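The budget post, as promised (and as nagged for)

February 24, 2018

Right, I've been putting this one off because it's mostly sums, but three of you have emailed to ask how on earth a small group like ours goes about paying for humanoid hands, so get the kettle on! We're at the stage where the kit is in the room and the planning for the second lot has started, and I spend far more of my week in a spreadsheet than I ever thought I would.

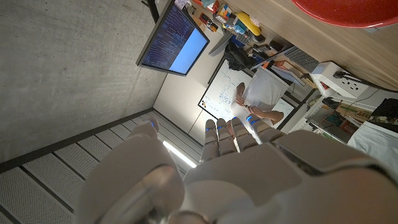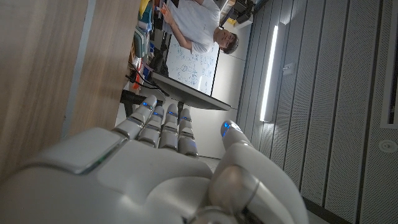
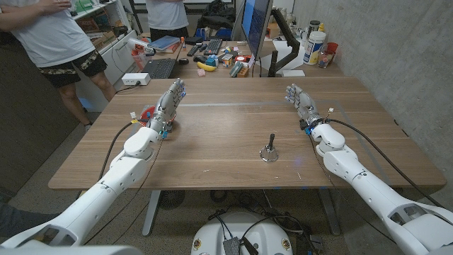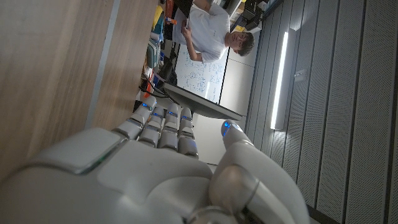
The room at Ferkusley, whiteboard in full use in all but the third one, which is the view over the table.

So. When I first wrote a budget for this (back in November, bless me) I had one big line that said "robot" and one small line that said "other". Please don't do this. Khurram Mohmand looked at it for maybe ten seconds and asked where the cables were. I said they came with it. He laughed for quite a long time.

We got quotes from two suppliers, Goven and Kettunen. Goven were cheaper on paper, by a decent amount too, and I was all ready to sign. Then Vittoria Marchetti read the quote through properly (I'd only read the number at the bottom, I admit it) and found that delivery, the spare fingertip covers and the first year of repairs were all extra. Once we'd added those back in, the gap between the two had shrunk to £515, and Kettunen would answer the phone. We went with Kettunen. I've nothing bad to say about Goven, their quote was perfectly clear if you got to page four.

The bit that caught me out worst was the small stuff. I now keep a separate pot of £2,000 for it, and it goes on things like extension leads, sockets in the right place, monitor arms, bolts, cable ties (so many cable ties) and a table that doesn't wobble. The table was a whole saga. I wanted to reuse an old one, Khurram wanted a steel bench, and in the end we bought a plain wooden-topped one and spent the difference on shelving, which filled up in a week. If you're planning a room from scratch, double whatever shelving you've got down. I mean it!

Repairs get their own line, and it's a bigger one: £4,000 for the year. Fingers are full of little joints and little joints wear out. I asked Indovton, who've been servicing this sort of thing for ages, what they'd set aside in our shoes, and they said more than that, but they would say that, wouldn't they? We'll see who was right by the end of the year.

Then there's time, which I didn't budget for at all the first go. Setting up took around 70 hours between the three of us, and that's before anyone did anything you'd call work. Vittoria has started writing hours down against each job and I'm pretending I thought of it. It's been really useful for the next bid, though, where I can finally put something sensible in the staff box and not just a hopeful guess.

What's on the list for the next round: a spare hand (Vittoria's vote), a second computer so we aren't queueing (mine), and proper cable trays (Khurram, obviously). We can't have all three. My guess is the trays win because they're cheap and he's stubborn, and then we argue over the other two until the quotes run out. Most of them are only good for a month, by the way, so do check the date before you go into a big meeting waving one about. I've done it, and the new price was higher.

A couple of you also asked about leasing. We did look at it. For one year it came out well, for two it was nearly level, and after that buying was miles ahead, so we bought. If you only need a robot for a short project then get a lease quote too, it costs you nothing but an email.

I'll put up a blank copy of the spreadsheet once I've taken my rude notes out of the margins. Shout in the comments if you want the shelving measurements as well!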